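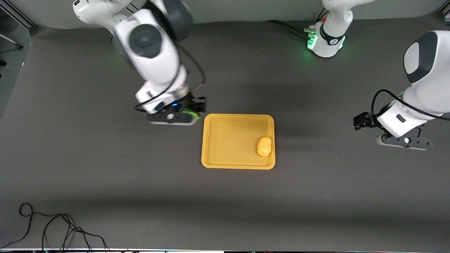

Fig. 1. Two-arm cell with the yellow tray between the grippers.

Courses > Robot Cells > Handout 3: Daily Setup

Welcome to the Grevora cell, my favorite two-arm setup in the building!

Before power-up, follow each wrist cable by hand from the upper link down to the gripper. Any kink, stop and tell the lab desk.

Check the finger pads, then run both arms at 30 percent speed for up to 15 minutes. Listen to the joints (you'll learn their sounds fast, it's great fun).

We use cookies to remember your course login. OK

Related handouts
Griller gripper care
Sadside tray fixtures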